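Folding and Handling Cloth: Notes for Week 2
Textiles for Everyday Making, evening course, Elmont Adult Learning Centre

Welcome back! Last week was all about fibres and weaves, and now we get to the part I look forward to every term: what cloth does when you pick it up.
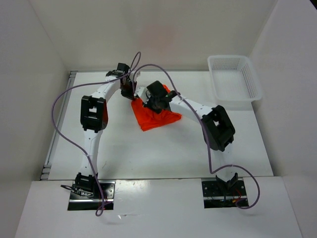
Cloth has no shape of its own, and I think that's the most wonderful thing about it. A plate is a plate whichever way you hold it. A napkin can be a square, a rope, a tent, a puddle or a heap, and it goes from one to another in the time it takes to let go of a corner. Every fold you have ever made began with somebody (usually you) finding the corners in a heap, and most people do it so quickly that they couldn't tell you how. Tonight we slow it right down.

Please bring to the session: one plain cotton tea towel or napkin, one larger piece of any fabric you like, a tape measure and a pencil. If you have something slippery at home, such as a scarf or a lining offcut, bring that too. We'll want it after the break.

1. Words we'll be using

Grain. The direction of the threads. The warp runs the length of the cloth and the weft runs across it. Fold along either of these and the cloth will usually go along with you quite happily.

Bias. Any diagonal across the grain, with the true bias at 45 degrees. Hold your tea towel by two opposite corners and pull gently. Feel that give? Now hold it by two corners on the same side and pull again. It's the same cloth in the same hands and it feels completely different! Do this a few times before reading on.

Drape. How cloth falls under its own weight. A soft, open cotton falls in lots of small folds. A stiff canvas falls in a few big ones, or barely falls at all.

Hand. The old trade word for how cloth feels when you squeeze it, stroke it and rub it between your fingers. People will say a fabric has a soft hand, a dry hand, a crisp hand. It's worth building up your own vocabulary here, and it doesn't matter if it's a bit odd. One of my own notebook entries just says "like a biscuit".

Selvedge. The finished edge on each long side of a woven piece, where the weft turns round and goes back. If your piece still has one, you've found the warp direction straight away.

2. Finding a corner in a heap

Drop your cloth on the table from about elbow height and leave it exactly as it lands. The aim is to get from there to a flat square without shaking it out. Shaking works, of course, and at home I do it all the time, but it teaches you very little.

Look first. Follow any edge you can see. A hem is thicker than the rest of the cloth and casts a small shadow, and on a plain bright fabric that shadow is often the best clue you'll get. Where two hems meet you have a corner.

If there's no corner on show, find a bit of hem and pinch it between finger and thumb. Lift it a little way, just enough to clear the table, and slide your other hand along the edge. Keep the pinch light so the hem can run through. When your fingers reach a place where the hem turns and there's nothing beyond it, stop and hold on. That's your first corner.

Now the second. Keep hold of the first and slide your free hand back along the same edge until you reach its other end. Resist the urge to grab at whatever corner is nearest, as it may well be the one diagonally opposite. You'll know if it is: the cloth hangs in a long twisted swag with a point at the bottom. If it hangs as a straight curtain, you have neighbours. Lovely.

Lower the free edge on to the table first, then draw your hands back towards you and lay the rest down behind it. The cloth meeting the table does half the smoothing for you.

Try it eyes open, then eyes closed. Most people find the second go surprisingly pleasant.

3. Two hands, two jobs

Watch your own hands as you work and you'll notice that they hardly ever do the same thing at the same moment. One holds and the other travels. One lifts an edge while the other presses down on the cloth so the whole lot doesn't come along too. In my notes I call them the anchor and the traveller.

The anchor matters more than beginners expect. With a small light cloth on a smooth table, there's very little friction to keep it still, and one careless tug drags everything sideways. Rest your fingertips flat on the cloth close to the place you're working. Too far away and the fabric between your hands will ruck up into a ridge.

Swap roles now and then. Right-handed people nearly always anchor with the left, and it's great fun (and slightly maddening) to try it the other way about. Fold your tea towel in half with your usual hands, then again with the jobs exchanged. Write down where you hesitated.

4. The basic folds

Half fold. Take the two near corners and carry them to the two far corners. Line up the corners first and let the edges follow. Then smooth from the fold outwards, never towards it, or you'll push a bubble of slack into the crease.

Quarter fold. A half fold, turned, and halved again. Check that the corners are still sitting together before the second fold, as any error now gets doubled. This is where you'll see whether your cloth is truly square. Many aren't! Bought tea towels in particular can be well off grain after a few washes, and no amount of careful folding will cure it.

Thirds. Bring one edge in, then bring the opposite edge over the top. The trick is to make the first flap a touch narrower than the second so that it tucks inside without buckling. For a good even result, measure once with the tape, pencil the width on a scrap of card and use that as a gauge.

Roll. Start from a folded edge and roll away from you, easing the sides in as you go. A roll is kinder to velvet and other pile fabrics than a sharp fold.

5. Creases, wanted and unwanted

A crease is a place where the fibres have been bent and have settled that way. Heat, damp and weight all help them settle. Linen creases if you so much as look at it. Wool springs back. Cotton sits somewhere between, and polyester mostly shrugs until you iron a crease into it, after which you may have that crease for good.

A crumpled heap is also a record of how the cloth was let go. Drop the same napkin five times and you'll get five heaps, but they'll have a family likeness: the same size of fold, the same roundness or sharpness at the peaks. Do it with linen and then with jersey and you could tell them apart from across the room.

For our samples I've ordered two lengths of plain cotton from Jorumow, one washed and one straight off the bolt. The unwashed one still has its dressing in, so it feels papery and holds a fold very smartly. Handle both and make a note of the difference before you look at the labels.

6. After the break: slippery things

Bring out the scarves. Everything in section 2 still holds, but your pinch has to change. A slippery cloth runs away under a light grip and puckers under a hard one. Use more of the finger, the whole pad instead of the tip, and spread the hold over a wider area. A tablecloth or a sheet of felt underneath helps enormously.

Fold your slippery piece in half beside your cotton one. Count how many times you had to go back and correct. My personal record for a silk square is 11, and I was rather proud of the result in the end.

7. To do at home

Fold the same cloth every day until we meet again, in the same way, on the same table. Keep a line or two of notes each time. What did you do first? Which hand led? Did you find the corner by eye or by touch?

Sketch one heap. It needn't be a good drawing. Start with the hems, then the deepest shadows, and leave the rest.

Choose one garment you find awkward to fold and bring it along. Fitted sheets are welcome too, and we'll tackle those together on the big table.

8. Reading

The Sfakianakis handout on weave structures, from week 1, is still the one to revise from. Look again at the diagram of plain weave and mark the two bias directions on it in pencil.

The Traltska sample book is on the shelf by the sink. Please feel every page of it, and put it back with the cards in order. The swatches at the back are unlabelled on purpose, so have a guess at each and bring your list.

Next week: hems, and why some corners are so much bulkier than others. You'll need scissors, pins and an iron-safe cloth.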